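Category: Mailing list archive > Teleoperation and demonstration

We use cookies to keep you logged in to the archive. Accept / Settings

Subject: Re: [jevel-users] Demos go bad near the tray walls
Date: Nov 21, 2023

> We are teaching a two-arm cell at Galbraith to move small parts
> between trays. The operator drives both arms with the Jevel
> handles. In the middle of the tray the demos are fine. Close to
> a wall the operator slows down, backs off and tries again, and
> the policy has learned to do the same. Should we throw those
> demos out or change the setup?

Change the setup first. We had the same trouble in April with small motors and wire harnesses in yellow plastic trays, one arm on each side of the table.

Our operators were driving from the wrist view only. Glossy plastic under ceiling lights gives you white spots in that view, and depth is hard to judge when the floor and the walls are the same color. We added a fixed view of the table on a second monitor and told people to use it for the approach, then switch to the wrist view for the last part.

Wrist view first, then the table view:

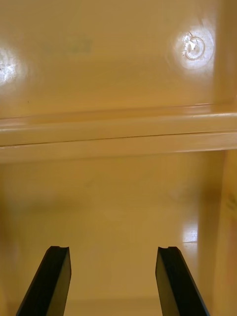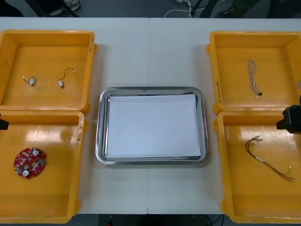
Does the operator need to keep both arms moving the whole time?

Let one arm sit still while the other one works. Park it beside its own tray and leave the handle alone. Small hand movements on the idle side get recorded like everything else, and the policy will copy them.

Other things we changed:

We recorded 60 demos per part and dropped 11 from the first batch. We dropped the ones where the operator tried more than twice. A single retry stayed in if it ended in a good grasp.

We turned the handle scaling down for anything close to a wall. The Daseck driver lets you bind that to a pedal. Check that the scale value is saved in the log, because ours was missing for the first 9 demos.

Start positions should vary. Ours were too neat at first and the arm did badly with a connector facing the wrong way.

I can send the pedal config if you want it.

Gatbridge test cell

--
3 comments on this thread

We kept the double retries and regretted it. Had to go back through 35 files by hand.

Is the pedal config for the old driver or the new one?

Matte tape on the tray floor helped us with glare, but it peels at the corners.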